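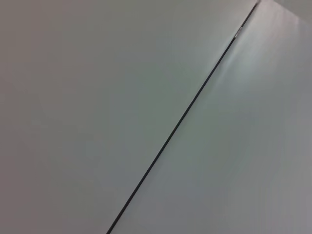 Two pale panels and the dark seam between them, at the Brolach cell.

Print this article | E-mail this article

Charoen Nakpan likes to start before the coffee is ready. By 6 in the morning he has the lights up at Tondport, where he looks after a packing cell everyone calls Brolach, after the firm that built it, and he is already talking to it under his breath (he says he doesn't, but I stood next to him for most of a November shift and I heard him).

The job I had come to watch sounds small, and I suppose it is. The arm carries a little camera at its wrist, and every so often the camera and the arm stop agreeing about where things are. When that happens the gripper comes down 2 millimeters off, a carton gets pinched at the corner, and somebody on the line shouts for Charoen. So he takes the arm back to the gray panels and teaches it again where the edge is.

"People want to use a fancy target," he told me, pulling up a stool. "I've got one in the drawer. But a good straight joint is there every day and it never goes missing."

He moves the arm by hand first, in slow mode, with the pendant tucked against his ribs like a hymn book. Then come the passes along the seam, 30 of them, at different heights and angles, and after each one he squints at the screen and writes a number in a notebook with a cracked green cover. The cell keeps its own records, of course. Charoen keeps his anyway, and he showed me pages going back to the week the machine was bolted down, when the mounting bracket was a different one and, in his opinion, a much worse one.

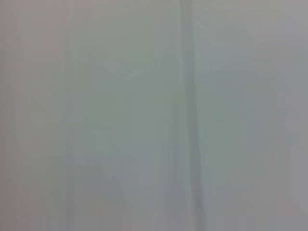

A blurred view doesn't bother him much while the arm is traveling. What he cares about is what the camera gives him once it has stopped, and how long it takes to settle. If the edge is still soft then, he checks the lens, then the two bracket screws, then the cable where it bends at the wrist. The cable is usually to blame. He replaced the last one with a softer type from Soketti, and he speaks of it the way my uncle used to speak of a good pair of boots.

By the time the day crew drifted in he had closed the notebook and was running cartons through at half speed, 100 of them, with one hand resting near the stop button. The counter on the cabinet read 3,305 when he finally turned the speed up, and he went off to see about that coffee.

We use cookies to remember your reading preferences. Sign up for our newsletter to get new features by e-mail.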